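Steamed buns, session 3: steaming and moving
Handout for the Prosevden evening group (tutor: Marjatta Rantala)

Notes only, full recipe is in the August handout. Bring your own cloth.

Before you start
Water in the base first, up to the line, never over. Shaped buns rest on a plate, well apart, covered. They should feel light when you lift one. If heavy, leave them alone a bit longer.
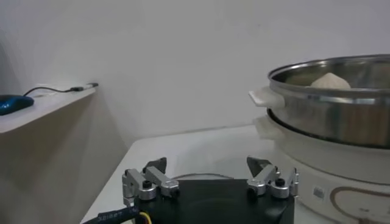

Don't rush the resting. Baltasar's batch last time went in too early and came out like golf balls, sorry Baltasar.

Loading
1. Lid off, lay it flat on the table, well out of the way of your elbows.
2. Buns in one at a time from the plate. Lower them, dont drop. Leave gaps, they swell.
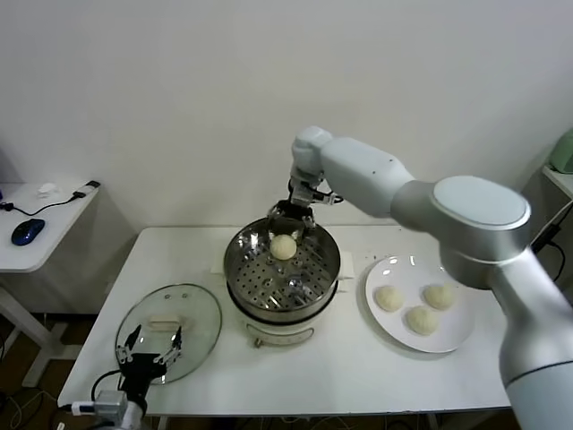
3. Lid on. Set the dial. No peeking!!

Lids and drips
Lift away from your face, tilt so the drips run to the back and not onto the buns. Wipe the inside before it goes back on. Clear lids are best for beginners as you can see whats going on.

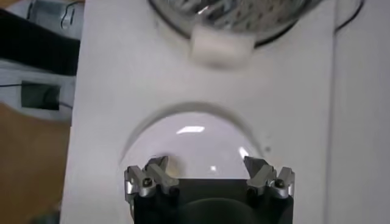
Also wipe the table between batches, flour and water makes glue. Soledad has spare cloths.
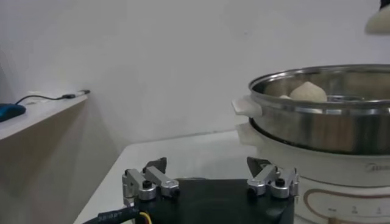
Taking out is where most get spoilt. Wait a few minutes after switching off, then lid. With a Midea like ours, steel pot on the white base, use the side handle if you need to steady it, and mind the rim. Pleated tops tear easily so lift from underneath.

Next week: fillings. Read page 100.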